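白色台面上的杯底水痕和茶渍,用什么面材最省事?

楼主 灰缝三毫米
发表于 上午
家里重做一个带抽屉的矮柜加一张白色操作台,台面材料还没定。使用情况先列清楚:每天有人在上面放外带饮料,冰的热的都有,奶茶、咖啡、红茶为主,放的时间从几分钟到一整夜不等。旧台面是哑光白防火板,用了四年,封边处起鼓两处,台面中部有一片黄圈,用小苏打糊敷过,颜色变浅,没有完全去掉。
候选三种:石英石(Tuller 的纯白哑光)、岩板(Gutetti,12 mm)、人造石(亚克力,实体面材)。
预算三种都能覆盖,只比较耐污、可修复性和日常维护。不考虑深色,家里采光差。
杯垫已经在用,圆形灰色石质的,吸水。

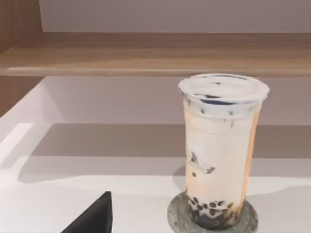 想问的问题有两个。第一,哑光白石英石对茶渍的实际耐受时间。第二,杯垫吸饱水以后,垫子底下那一圈会不会反而比直接放杯子更容易留印。旧台面上的黄圈直径比杯底大一圈,我怀疑跟垫子有关,但没有做过对照。

2楼 老马做台面
第二个问题先答。会。吸水型杯垫有饱和点,过了饱和点水就往下走,垫底和台面之间是一层不透气的水膜,蒸发面积只有边缘一圈,所以印子是环形,外径等于垫子外径。硅藻土、砂岩、未封闭的水泥都一样。
解决办法是垫底加四个硅胶点,垫高 2 mm,空气能走就行。
第一个问题,看树脂含量和表面处理。哑光面微观粗糙度高,色素挂得住。同一块板抛光面擦一下就掉,哑光面要上清洁膏。

3楼 Diseck
补充一点:茶渍的主要成分是茶多酚氧化以后的聚合物,水里钙镁离子多的话会一起沉积,变成有机物加水垢的混合层。所以单用碱性清洁剂去得掉颜色,去不掉那层膜,第二次着色会更快。正确顺序是先中性洗涤剂去油,再柠檬酸去水垢,冲净,最后过碳酸钠去色。
奶茶还多一个乳脂和蛋白的问题,第一步不能省。
楼主只用小苏打,等于轻度打磨。防火板表面的三聚氰胺层很薄,磨过的地方以后更容易脏。

4楼 灰缝三毫米(楼主)
回2楼:垫子底部是平的,没有脚。我去买硅胶点。
回3楼:水质偏硬,烧水壶两周一层白。过碳酸钠在防火板上用过一次,热水冲的,没有敷。
测试方法我想统一一下,各位看行不行:每种样板裁一小块,滴红茶、美式、奶茶各一滴,盖表面皿防蒸发,2小时、9小时、17小时各擦一组,只用湿布,拍照对比。

5楼 Saavedra
方法有漏洞。盖表面皿测的是液体接触,实际使用里最难去的恰恰是蒸干以后的边缘环,咖啡环效应,颗粒往边缘迁移,浓度是中间的好几倍。应该加一组不盖的。
另外一滴的量要定死,用移液器或者一次性滴管数滴数。光源也固定,白色台面拍照,自动白平衡会把淡黄全吃掉,比不出差别。
我家是白色台面配灰色圆垫,同类情况。 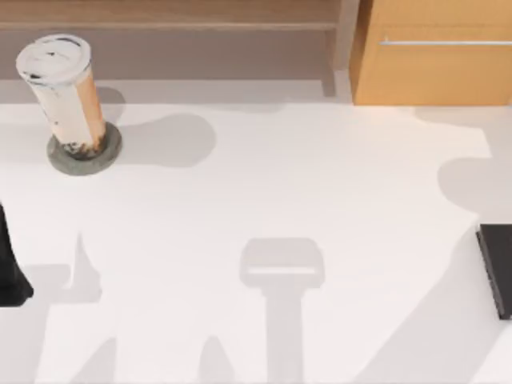

白色台面,灰色圆形杯垫,杯子立在垫上

台面用的岩板,哑光。用到现在没有进色,茶渍隔夜湿布加洗洁精能擦掉。缺点在别处:边角磕过一次,崩了米粒大一块,修补以后近看能看出来。岩板的纹理和底色不是通体的,崩口露出来的颜色跟表面不一样,纯白的还好,仿石纹的就很明显。

6楼 老马做台面
5楼说的崩边是岩板的主要售后。12 mm 直边最容易崩,要求做 2 mm 以上的倒圆,厨房转角做 R 角。开孔内角必须圆角,直角开孔应力集中,运输或者受热都可能裂。
从耐污排:岩板好于抛光石英石,好于哑光石英石,好于亚克力人造石,防火板放最后。
从可修复性排:亚克力第一,其他基本没得修。

7楼 Zawadi Rashidi
不同意把亚克力排在那个位置。亚克力实体面材通体无孔,吸水率跟石英石是一个量级,脏的原因是划痕藏污。划痕可以用百洁布自己打圈磨掉,磨完跟新的一样,这一点石英石做不到。把“初始耐污”和“五年后耐污”分开排,名次会变。
我做过的几个茶水间用的都是亚克力白,每年翻新一次。
限制条件是耐热,热锅不能直接放。楼主的用途是放饮料,不涉及。

8楼 老马做台面
每年翻新一次是什么成本?茶水间有物业出钱,家用没人每年请师傅来打磨。自己磨,磨出来一块亮一块哑,白色侧光一照全是云斑。
吸水率一个量级我同意,但是硬度差得远,莫氏3左右对7左右,划痕产生的速度不一样。

9楼 Zawadi Rashidi
云斑是因为只磨局部。全台面用同一目数从左到右过一遍,一米五的台面半小时。不需要师傅。
硬度的问题我承认,在上面直接切东西的用户不要选。

10楼 灰缝三毫米(楼主)
两位说的我都记下了。操作台上不切东西,只放饮料和水壶。
下面那个矮柜也顺便问一下。柜体浅色木纹,抽屉面装长条横拉手,拉丝银色,两个圆柱脚固定。

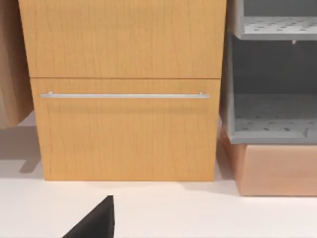 我担心的是台面的水沿前沿流下来,进到抽屉面上口。旧柜子就是这样坏的,抽屉面上沿先涨,后来关不严。前沿有没有必要做滴水槽?台面前挑多少合适?

11楼 木工阿坤
滴水槽有必要,成本很低,加工厂开一道就行。槽宽 4 mm,深 3 mm,距前沿 10 mm,两端不要开通。
前挑从抽屉面外皮算起,20 mm。再多会碰到开抽屉的手,长条拉手装得靠上的尤其要试一下手指的空间。
抽屉面四边封边,上沿用 PUR 胶,别用普通 EVA 热熔胶。EVA 胶线粗,遇热遇水都会松。很多厂四边默认 EVA,要写进合同。
柜子直接落地的话,底边也要处理。拖地的水比台面上流下来的水多。

12楼 Diseck
11楼说的底边问题同意。直接落地的柜子,板材下端面贴一层铝箔胶带再落地,或者垫 2 mm 的硬塑料垫片,缝打中性硅酮胶。不要打酸性胶,五金会锈。

13楼 Saavedra
滴水槽我有保留意见。槽在台面底下,奶茶这种带糖的流进去以后擦不到,夏天招蚂蚁。前沿做 3 mm 的挡水凸边效果更直接,但是石英石和岩板做凸边要拼接,有胶缝,白色胶缝会发黄。
折中办法是台面整体往后墙方向找坡,千分之二,后墙做挡水条。

14楼 木工阿坤
家用柜子找坡不现实。抽屉柜体调斜了滑轨会自己往里走,阻尼也不对。要找坡只能在台面垫层上找,多一道工。
糖水的问题,用湿布包着手指沿槽抹一下就干净,没有那么难。

15楼 灰缝三毫米(楼主)
杯子实际放的位置偏台面后侧,靠左,贴近后面那条木边。前沿淌水的概率应该比我想的低,旧柜子是水壶倒水溅的。 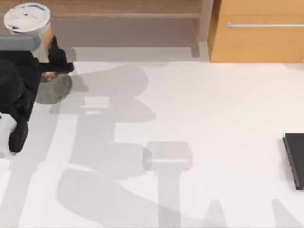
这样的话后缝的打胶反而更要紧。木边和台面交接处现在打算用防霉中性硅酮,白色,缝宽留 3 mm。有没有人用过透明的?担心透明胶底下发黑看得更清楚。

16楼 老马做台面
白色,不要透明。透明硅酮的防霉剂含量普遍低一些,而且石英石和木头两边的底色会从胶里透出来,缝边不齐也遮不住。
打胶前两边用酒精擦,木头那侧先把漆补完整,端面不能露白茬。打完 24 小时不沾水,缝宽 3 mm 没有问题。

17楼 Zawadi Rashidi
如果选亚克力,后缝可以做一体弯起的挡水,没有阴角,不用打胶,霉的问题就没有了。木边那条可以压在挡水上面。这一项石英石做不了。

18楼 老马做台面
这条我没有意见,一体挡水确实是亚克力的长处。

19楼 灰缝三毫米(楼主)
样板已经要到两种,Tuller 哑光白和亚克力白,Gutetti 的还在等。测试按5楼的意见改:盖和不盖各一组,滴管定三滴,固定色温灯,手动白平衡,旁边放灰卡。再加一组带杯垫的,垫底有硅胶点和没有硅胶点各一块。擦拭先湿布,擦不掉的按3楼的顺序走,每一步单独记录。
11月之前要下单,结果出来以后在本帖更新。

20楼 Diseck
建议红茶统一泡法,一个茶包、150 毫升沸水、五分钟。浓度不一样,时间对比就没有意义。用你家自来水,不要用纯净水。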